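Interior Furnishing 142
Handout for Unit 11: The white room, and what it is supposed to do

Read before the seminar. Bring a tape measure and something to write with.

Most of what gets said about all-white furniture is sales talk. The Stuvard catalog, which you were asked to look at in January, says a white desk "opens up" a room. It doesn't say how anyone checked. In this unit we take a few of these claims and ask what would have to be true for them to hold.

1. The claim about unity

The usual advice is that if everything is one color, everything will match. I have my doubts. Color is only one of the things the eye uses to sort furniture into families. Leg shape is another, and so is the amount of carving. Put a simple built-in next to a piece in the old French manner and you have two styles in the same paint. Whether that bothers you is a separate question, and one that Oana Olteanu and I have been arguing over since we began teaching this course.

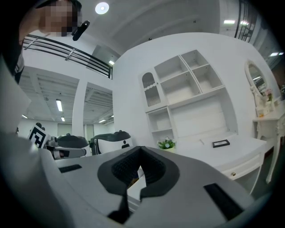

Fig. 1. White desk and shelving, with a carved vanity and oval mirror to the right.

Look at the legs first. The desk has a curved leg at its right end, and the vanity has carved, curving ones, so there is a family resemblance of sorts. Then look at what stands over each. The cubbies are plain squares set in steps. The mirror has a scrolled surround. The arched window panel in the cabinet door might be meant to join the two, and some of you will say it does. I would like to hear the reasons.

2. The claim about storage

Bindley's textbook, chapter 10, treats open cubbies as storage "for daily use." Be careful with this. The three cubbies beside the cabinet door are empty, as is the wide recess over the desk, and an empty cubby always photographs well. It has told us nothing about how it copes with chargers, mail, spare keys and a half-finished roll of tape. Before you accept that a unit holds enough, write out what it is going to hold and measure those things.

The same goes for the few objects that are out. A potted plant with white flowers, a black frame lying flat, a small box and some pink and white flowers on the vanity: this is dressing. Dressing is fine. Just don't count it as evidence that someone could work there.

3. Drawers

Students tend to judge a drawer by its front. Please stop doing that. A front tells you about the knob and the panelling. Pull the drawer all the way out and look at depth, clearance and where a seated person's knees would go.

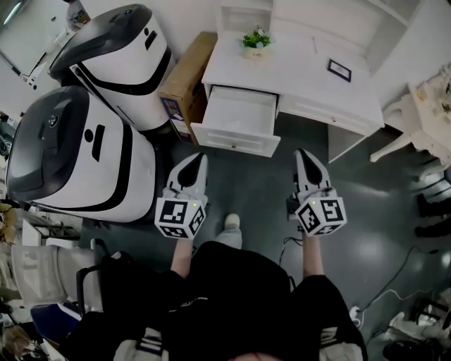
Photo: Emilian Cârstea / Caltitz course archive

With the top drawer fully open, you can see a clean white interior and one small round knob. Questions I would put to the seller: how far does it come out before it tips? How does the inside look after a year of pens? One knob in the center is neat, but on a wide drawer it can let the thing rack to one side. Cha's notes (on the reading list) put this down to poor runners alone. I am not convinced, and you should test it on a drawer at home.

Floor space belongs in this section too. An open drawer needs room in front of it, and so does whoever is using it. Plans nearly always draw drawers shut.

4. For the seminar

Choose one piece of furniture with a drawer. Measure it closed, then open. Sketch both from above, with the person included.

Write one page on a single catalog claim about white furniture. Say what the claim is, what would count against it, and whether you found any of that. 1,000 words is the upper limit, and I do stop reading there.

Sketches go in the tray outside the studio. Written work goes to Oana.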